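About Mevham

By Ha-rang Won, Mevham Robot Instruction
Posted in October
Shares: 91 Comments: 12

Mevham teaches robots household and light maintenance work by having people show them how it is done. Our operators guide a robot through a task with their own hands on its arm, or drive it from a control station in another room. The recordings they make are checked, labeled and turned over to our clients, who use them to train the software that will one day run the machine on its own.

The company was founded in Falstead by Ferhat Bilgin, who had spent a number of years teaching adults to operate cranes and lifting equipment. He held that a good crane instructor and a good robot operator needed the same habits: slow hands, an early eye for trouble, and the patience to do an ordinary thing the same way many times. The first two operators Mevham hired came from that crane school, and both are still with us.

What We Do

Our work falls under two headings, and most projects draw on both.

Hand guiding is the older method. The operator stands beside the robot, takes hold of the arm near the wrist and moves it through the task while the joints are free to follow. It suits tasks where the path of the arm matters more than its speed, such as wiping a basin, turning a lever handle or lowering a lid without letting it drop. Operators learn to keep their bodies out of the robot's line of sight, and this takes longer to teach than the guiding itself.

Remote control is used when the robot works in a space where a person would be in the way, or when the space exists only as a computer model. The operator sits at one of our control stations with a pair of hand controllers and sees what the robot sees. Our stations run on Sitent, the control and recording software we developed in Falstead. Sitent stores every motion of the operator's hands together with the robot's view, so that a session can be replayed, trimmed or rejected without loss of the original.

A completed run of one task, from the starting position to the finished state, is called a demonstration. We ask for the whole task each time. An operator who fumbles a grip and recovers is told to keep going, as recoveries are often the most useful part of a recording. An operator who loses the object entirely ends the run and marks it as failed. Failed runs are kept in a separate store and are supplied to clients on request.

Practice Rooms

Before anyone at Mevham drives a real machine, he or she completes a course of remote control in simulation. Our library holds 367 practice rooms, all of them modeled on ordinary parts of a house, school or small workplace. Bathrooms make up a large share of the library. They are tight, the fixtures stand close together, and there is seldom a generous place to set anything down. New operators find them hard, and for that reason the bathroom set is taught early.

A typical early exercise asks the trainee to approach a fixture, pick up a hand tool and put it down again without touching anything else. Later exercises add a closed door or an item left on the floor. The simulated rooms are kept simple in their drawing so that they run without delay at every station. Edges may look blocky and surfaces may blur, and trainees are expected to judge distance from motion and from shadow where they cannot judge it from fine detail.
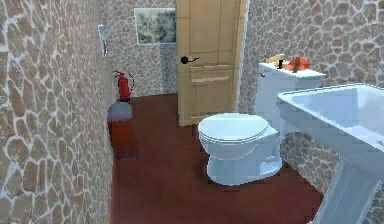
Falstead operators should spend less time in rooms like these and move to the real arm sooner, in the view of Kılıçarslan, whose comment on an earlier version of this page we have been given leave to repeat. A simulated tool weighs nothing in the hand, the comment went on, and a trainee who has passed every bathroom exercise will still squeeze a real handle far too hard on the first morning.

We take the point seriously. Our course was revised last year, and trainees now alternate between simulated rooms and hand guiding from the second week. The simulated portion remains the longer of the two. It allows a trainee to make a large number of mistakes at no risk to equipment, and it gives instructors a fair way to compare one person's progress with another's, as each room can be reset to the same starting position.

How Operators Are Trained

The operator course lasts 12 weeks. It is paid from the first day and is open to applicants without a technical background. We look for steady hands and good attention, and the admission test consists of a short remote control task followed by an interview.

During the first part of the course, trainees learn the control station, the recording rules and the names we use for each kind of grasp and movement. They then work through the practice rooms under supervision. Each trainee must finish 101 accepted demonstrations in simulation before being assigned to a client project. A demonstration is accepted when two reviewers, working apart, agree that the task was completed and that the motion was one a robot could sensibly copy.

The second requirement is the more demanding. A person driving a robot will often make small unneeded movements: a pause over the object, a second look, a little circle of the wrist before closing the grip. Software trained on such recordings tends to copy the habits along with the task. Our instructors spend much of their time helping operators to notice these movements and to drop them — a process that many trainees compare to learning to type again.

Shifts at the control stations are kept short, with a rest period between sessions. Remote control is tiring to the eyes and wrists, and the quality of recordings falls before the operator feels tired. Seating, screen height and controller grips are fitted to each person at the start of the course and checked again at the midpoint.

Our Standards

Every recording supplied by Mevham carries a short written record stating the task, the method used, whether the setting was real or simulated, and the result of the review. Simulated and real demonstrations are never mixed in a single delivery unless the client has asked for both, and in that case they are stored under separate headings.

We do not record in occupied homes. Real demonstrations are made in our own workrooms in Falstead or at a site the client has provided for the purpose. Operators are told what their recordings will be used for, and they may decline a project.

Working With Us

Mevham accepts projects from equipment makers, research groups and schools. A first inquiry should describe the task, the robot and the number of demonstrations needed. We will reply with an opinion on whether hand guiding or remote control is the better method, and on whether the task is ready to be taught at all. Some are not, and we prefer to say so at the beginning.

Visits to the control stations can be arranged for school classes and prospective trainees. Requests should be sent to the Falstead office, to the attention of Ha-rang Won.

Contact: Mevham, Falstead office | Copyright Mevham. All rights reserved. | Back to top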